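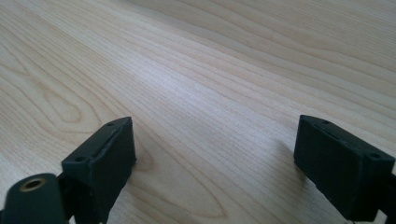 Tulta Origin Desk
Rules-of-origin and customs paperwork software for small exporters

Somewhere between your loading dock and your customer's lies a trade agreement several hundred pages long. It was negotiated by people who slept in their suits, and it has opinions about your zippers. Tulta Origin Desk reads the annexes so you can go home for dinner.

What it does

You enter your parts list, the country each part came from and what you paid for it. Tulta compares that with the product rule for the tariff code you picked and tells you whether the finished item qualifies for the preferential rate. If it doesn't, you get the line that sank it, usually a screw.

The program then drafts the statement on origin, the supplier declarations you'll need behind it, and a polite email to the supplier who has ignored the first two. There are three versions of the email. The third is less polite.

Agreement updates

When ministers sign something new, the text goes into our queue. When they announce that they have agreed to agree, it doesn't. Giang Vi and Oanh Lò read each final text in full and mark up the changes, and you'll see a yellow bar on any product affected. Transitional rules show their end date in the same bar. Extensions of transitional rules show up too, generally late in the evening, because that is when they get announced.

Plans

Solo: 2 users, 30 products, one home country
Workshop: 11 users, unlimited products
Both plans cover the same agreements. Billing is monthly, and you can leave whenever you like by pressing a button that we haven't hidden.

Works with

Redadow inventory (direct sync)
Truradport freight booking (sends the finished documents along with the shipment)
Any spreadsheet, including the one with the merged cells

What it doesn't do

It won't classify your goods for you. It will suggest tariff codes, but the choice stays yours, and so does the letter from customs if you choose with too much optimism. It can't predict negotiations, quotas or speeches. It isn't legal advice, and our lawyer, Yoshinori Hoshino, would like that sentence to be larger.

From a customer

"We had been paying full duty on the folding stools for almost 20 months. They qualified the whole time. I've stopped bringing it up at meetings."
Nhàn Bùi, Trịnh Outdoor Furniture

Setup

Jonalyn Layug runs the live setup call, mornings only. Have your parts list open and your supplier invoices within reach. Accounts opened in February get the call at no charge.

Request a login
Compare plans
Read the list of covered agreements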